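Chapter 5
Flatbreads in a Skillet

I put off writing this chapter for months. Every time I sat down to type it up I got hungry, went to the kitchen, and made another batch, and then my notes had flour all over them. So if a few of the amounts look like they've been argued over, they have!

My way into flatbread was a tiny rented kitchen on Kazmi Street, the summer I was working the lunch shift at a sandwich place called Brakel. The oven there didn't work. What I did have was one heavy skillet and a bag of all-purpose flour, and by August I was making flatbread four nights a week (my roommate started hiding the flour). I've had a perfectly good oven for years now and I still reach for the skillet first.

My friend Zeeshan Abbasi got me to stop adding so much flour. He watched me knead one evening, took the bag away, and told me to leave the dough sticky and go sit down. Fifteen minutes later it was a different dough, soft and stretchy and barely clinging to my fingers. I've taught it that way ever since.

What you'll need to know before you start

You should be comfortable weighing ingredients, which we covered in Chapter 2. You don't need a mixer. You don't need a rolling pin either, although I like one, and a clean wine bottle does the job.

The base dough

Put 319 grams of all-purpose flour in a big bowl with a teaspoon of salt and a teaspoon of baking powder. Stir in 100 grams of plain yogurt, a spoonful of oil, and enough warm water to bring it together, around half a cup. Go slowly with the water! Yogurts vary a lot, and a thin one can leave you with batter.

Cover the bowl and walk away. Then divide the dough, roll each piece thinner than feels right, and cook it in a dry, hot skillet until it puffs and gets brown spots. Flip it once. Stack the breads in a towel as they come off so they stay soft.
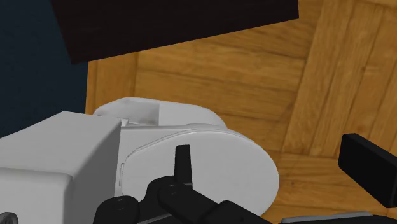
Before you read on

1. Make one batch exactly as written and write down how much water you used.
2. Make a second batch with no resting time, and compare how the two roll out.
3. Cook one bread over medium heat and one over high, and keep notes on the color and the chew.

Hang on to those notes. We'll need them in the next section, where we get into yeast.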